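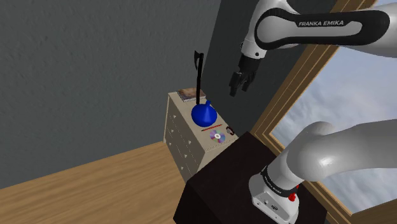

Robot Learning, Unit 6: Where the examples come from
Aurelia Radu
April 2019

Read the Onby report before class, and read the methods section first. The abstract says the policy "learned to clear household surfaces." The methods section says it was given 1,860 demonstrations, all in simulation, and tested on 22 layouts made by the same program that made the training set. Those are two different claims.

1. What counts as an example
For this unit an example is one full attempt: the camera views, the joint positions, the gripper command at every step, and a label for success or failure. Ask who sets the label. In simulation it is usually a script that checks where the object ended up. A script like that will pass a grasp that pinches a funnel by its rim and would drop it in any real kitchen.

2. Random is a strong word
Papers like to say that scenes are "randomized." Usually this means objects are drawn from a fixed list and dropped onto a piece of furniture. You can get an axe, a funnel and a compact disc on top of one chest of drawers that way. I have yet to see good evidence that odd mixtures help with ordinary clutter. Maybe they do. Neagu's notes on the Cinby set argue yes, from a single comparison.

Also check what stays fixed. If the arm is always bolted to the same table, 1,000 new object mixes teach nothing about a new mounting height.

3. Failures
Most groups throw failed attempts away and report only what is left. Keep yours. We will want the discard rate in May.

For lab
Collect 20 attempts per pair. Write down, before you start, what would make you call one a failure. Don't change the rule halfway through. If you must change it, relabel everything from the beginning and say so in your write-up.

Reading: Onby report, sections 3 and 5. Skip section 6, it is mostly hopes.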